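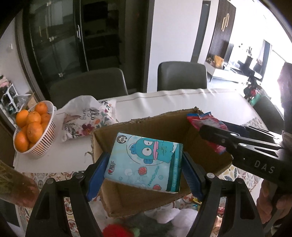

Viorica Buzatu wrote: Soft stuff goes in first, always! I'll die on this hill. You want something squashy on the floor of the box so the rest has a bed to land on when the driver drops it, and then you fill upward from there.

Fun boxes for family — what goes in first?
Posted by Jabari Wanyama, May 12, 2018
713 views, 2 shares

Okay Viorica, I hear you, and I've changed my mind about this more than once today. For everyone coming in from the other thread, I'm putting together a surprise box for my little niece, who moves into her first student room in June. It isn't a big fancy present. I'm going for a box you open on the floor and keep pulling silly things out of. So far it's snacks in crinkly wrappers and a pack of Hangyodon tissues (the blue fish guy with the big lips, she has adored him since she was tiny and I'm not much better). I'm doing it all on the dining table with the citrus basket parked next to me, so the whole room smells fantastic.

My plan was little things on the bottom and the big soft thing on top, so she sees that first. Viorica says that's backward. Thoughts?

Iddrisu Nartey wrote:
Love this! I send one of these to my brother every year and I'm on your side, big reveal on top. But please, please do something about that box. Rough flaps are fine for storing Christmas lights, they're no good in the mail. Mine came back to me once with the top wide open and a pair of socks hanging out like a tongue.

Jabari Wanyama wrote:
The flaps are a bit chewed up, I'll give you that. It's a good stiff box though! I was going to run Titex tape along the torn edge inside and out and then close it the normal way. I got a whole roll from the stationery place on Chiriac Street and I've been looking for excuses to use it.

Laurențiu Preda wrote:
Tape won't give you back cardboard that's missing. If the flaps don't meet in the middle you have a lid made of tape. Cut a square from another box, lay it under the flaps, then tape over everything. Five minutes of work and you can stand a dictionary on it.

Viorica Buzatu wrote:
Laurențiu is right about the lid and Jabari and Iddrisu are wrong about the reveal. If the heavy things sit under the soft thing they still hit the floor of the box. The soft thing on top is only protecting the air.

Iddrisu Nartey wrote:
What heavy things? It's tissues and snacks! Nothing in there is going to break, let the kid have her reveal.

Jabari Wanyama wrote:
Ha, well, there is one thing that could crack. I'm putting a plastic cup in and I want it standing up with little stuff packed all round it. I don't love the idea of it rattling around in there.
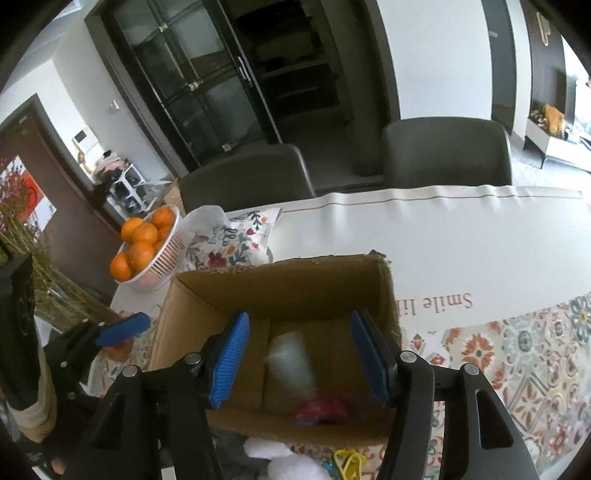
Plastic cup in the box, and still lots of room to fill.

Shabani Mollel wrote:
Fill the cup! An empty cup is wasted space. Hard candy, hair ties, a rolled-up note, whatever fits. A stuffed cup is a lot harder to crush too. I twist up a sheet of Unano paper and push it down on top so nothing jumps out.

Also I need to know where that table runner came from, it's so cheerful. My mother had one with lettering on it and we all fought over it when she moved.

Jabari Wanyama wrote:
Oh the note in the cup is perfect, I'm stealing that. The runner was my aunt's and I don't know where she found it, sorry! It goes on top of the flowery tablecloth and neither one matches the other and I wouldn't change a thing.

Laurențiu Preda wrote:
You're not sending any of the fruit, are you?

Jabari Wanyama wrote:
No fruit! The fruit is for the packing department (me).

Shabani Mollel wrote:
Good. I mailed tangerines to a friend one summer and we don't talk about it.

Viorica Buzatu wrote:
Back to the cup. Lay it on its side if you can. Standing up, it takes all the weight on the rim as soon as somebody stacks a parcel on top.

Shabani Mollel wrote:
I don't agree with that one. On its side it takes the weight on the wall, and the wall of a thin cup is the weakest part. Standing and stuffed, every time. I do all of mine that way and I haven't lost a cup yet.

Viorica Buzatu wrote:
Then we pack differently and that's okay. I'd still lay it down.

Iddrisu Nartey wrote:
So what's the big soft thing, Jabari? You keep teasing us.

Jabari Wanyama wrote:
A plush! Big, round, red, ridiculously fluffy, with pale green fuzzy bits sticking out. I've been petting it while I type. It squashes down a fair amount, but it wants its own corner of the box, and I think if it goes on the bottom she'll find it last and that could be a great ending too — so now I'm torn again.

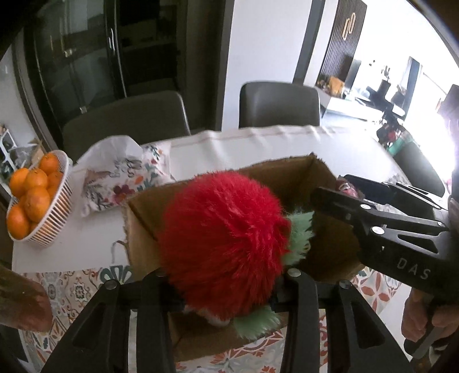 Re: Top or bottom, let's settle it

Laurențiu Preda wrote:
With something that fluffy, put it in a bag before it goes anywhere near tape. Long fur and packing tape is a terrible combination. I use the clear Binano bags, the medium ones, and I squeeze the air out before I fold the top over.

Iddrisu Nartey wrote:
Top. Bag it, put it on top, lay Laurențiu's cardboard square over it, close it up. When she lifts the square the fluff puffs up at her. Come on, that's the best bit of the whole present!

Viorica Buzatu wrote:
Bottom, and tuck the tissues down the side next to the cup. But I admit the puffing up sounds fun.

Shabani Mollel wrote:
Top for me too. Weigh it before you seal it, by the way. I once had to open a finished box at the counter and take out a jar of jam with a line of people behind me.

Jabari Wanyama wrote:
Top wins! Sorry Viorica. I'm going to put a folded dish towel on the bottom so you can sleep at night, and she'll need a dish towel anyway. Cup standing up with the note and candy inside, tissues against the wall of the box with the fish facing out, snacks in all the gaps, then the plush in its bag. I still have to cut the square for the lid, and I have to find my good scissors first.

Viorica Buzatu wrote:
A dish towel counts as soft stuff first. I'm taking that as a win.

Laurențiu Preda wrote:
Write the address on the inside too, on the back of the square. If the label comes off, they can still find her.

Jabari Wanyama wrote:
Doing that right now, thank you all! I'll come back and tell you what she says when it gets there.

60 comments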